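Sorting the small stuff

Jul 23, 2018

I have been putting off the screws, fuses and picture hooks since we moved to Arnton. They were in 3 biscuit tins and I could never find what I wanted without tipping one out on the floor.

Amanuel had a yellow plastic organiser going spare, the sort with clear drawers, so I took it off him. The drawers are different widths, which suits me. Long screws and the tape measure can have a wide one, and fuses can go in a narrow one. I have decided against labels for now as you can see through the fronts well enough.

The biscuit tins are going to the charity shop, apart from the one with the dented lid, which I want for seed packets.
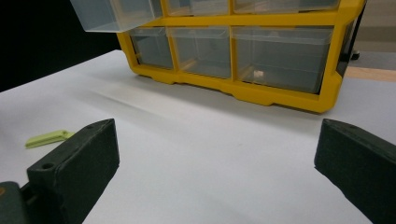 Batteries I am still undecided on. They may have to stay in the kitchen.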